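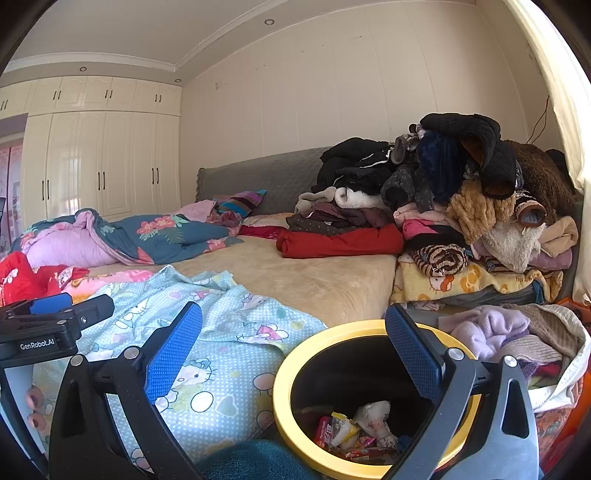
Category: Grantee Updates / Home & Family

Spring progress report, Hartley Bedroom Reset project

Apr 2, 2018

Hi Myrtle,

I owe you a proper update and I'm sorry it took me so long to sit down and write one! You asked for "where you are, what it cost, what you'd change," so I'll try to stick to that, but you know me and I wander.

For anybody at Udolura who is reading this cold: the grant pays for me and Vsevolod Maksymiv to go into family homes in Hartley and help people get one bedroom back under control. One room per family, always a bedroom. We started in September, we come for two visits, and the family does the sorting with us (that part matters a lot, I'll get to it). We don't throw away anything the family hasn't said yes to.

So, where we are. We have finished 37 bedrooms. The plan said 47 by the time the grant closes, which leaves ten, and I have families lined up for all of them plus a waiting list that makes me feel guilty every time I open it. I'm comfortable saying we'll hit the number. January was slow with everybody sick and I had to move a bunch of visits into February, but we caught up.

What a typical room looks like when we walk in: the bed is the closet. I must have written that in my notebook a dozen times. Clean clothes come out of the dryer and land on the mattress, the sheets come off for washing and get dropped on the same mattress, and then it's bedtime and the whole pile gets shoved to one side. Kids' rooms and shared rooms are the worst for it. You get a jacket on top of a sweater on top of a quilt, a pillow off by itself somewhere, a Hello Kitty sheet half on and half off, and a mattress pad showing where the sheet should be. It's not dirty, most of the time. It's just that everything soft in the house has ended up in one spot.

We used to start with the floor. I was very sure about the floor! Vsevolod kept saying start with the bed and I kept saying no, people need somewhere to stand, and he was right and I have told him so. Since the middle of the fall we do it like this. First the wastebasket gets emptied, even if it's only partway full, and goes right next to the bed where everybody can reach it. Tissues, snack wrappers, candy packets, all of that turns up in the bedding and it needs to go straight in. Then the clothes come off the bed in one go and get sorted into wear, wash, and doesn't fit. Then the bedding, piece by piece. Sheets together, blankets together, quilts over a chair if there is one. Last, we make the bed, and I mean fully make it, with the pillows up against the headboard, before anybody touches the dresser or the floor.

The made bed changes the mood like you wouldn't believe. One mom went and got her sister from next door to come look at it. And then you have a big flat clean surface to fold on, so the clothes go a lot quicker than they did when we were folding on our knees on the carpet.

The bedding itself has been the surprise of this project for me. I budgeted for bins and hangers and hardly anything for storage bags, and what people need is somewhere to put the extra quilts! Most families have more blankets than beds. Grandma made one, one came from a cousin, two were on sale, and they're all out at once because there's no place for them to go. We switched to the zippered under-bed bags from Milterus and we've gone through 68 of those so far. They hold one thick quilt or two thin ones. The zippers are a little stiff, but I haven't had one come back broken.

Money stuff. The bags ate up the hanger line and then some, so I moved what was left over from bins to cover it. You okayed that on the phone but I'd like it in writing somewhere, so please consider this the writing. Gas is a bit under what we planned because so many of the families are on the same few streets. Printing is way under, mainly because I stopped handing out the folder. I worked hard on that folder and people were very polite about it and I kept finding it in the recycling on the second visit. Now there's a single card that goes on the inside of the closet door, with five lines on it in big type, and the kids can read it too.

Receipts are scanned and in the shared folder under Spring. There is one from the hardware store on Grurnero Road that is faded almost to nothing. I wrote the amount on the back in pen, but let me know if the auditors need something better and I'll go ask them for a copy.

What isn't going so well: the second visit. It's supposed to be three weeks after the first, and the room is usually somewhere in between. The bed is mostly holding up and the laundry mostly isn't. Folding is where it falls apart. If a load comes out of the dryer at nine at night, it's going on the bed, and I can't really argue with that, I do the same at my house. What seems to help is a basket that lives in the bedroom and is allowed to be messy. We tried it with the last few families and I'd like to do it with all the rest if there's room in the budget. I'd want one decent sized basket per family, nothing fancy.

The other thing is kids' clothes that don't fit anymore. We tell families we'll take them away the same day, and that only works when my car is empty. Twice I've had to leave bags in a hallway, and by the second visit they'd been opened again and half of it was back in the room. So I'd like to book a pickup for the same afternoon. Vsevolod has a friend with a van who would do it for gas money. Is that something we can pay for, or does it need to be a real company with an invoice?

Things I would like from you, then: a yes or no on the baskets, a yes or no on the van, and your thoughts on the waiting list. I don't want to promise anybody anything past the last room on the plan. But if there is going to be a second round, I would rather tell people now than have them give up on us.

Oh, and you had asked if you could come along on a visit. Yes, please come! Wear something you don't mind getting lint on. The families have all been fine with an extra person as long as I ask ahead, so give me a few days' warning and I'll set it up with somebody who likes company.

I'll send the next one of these when the last room is done. Call me if any of this doesn't add up, mornings are best.

We use cookies to help this site work and to see which pages get read. By continuing to browse you agree to our use of cookies. Accept | Manage settings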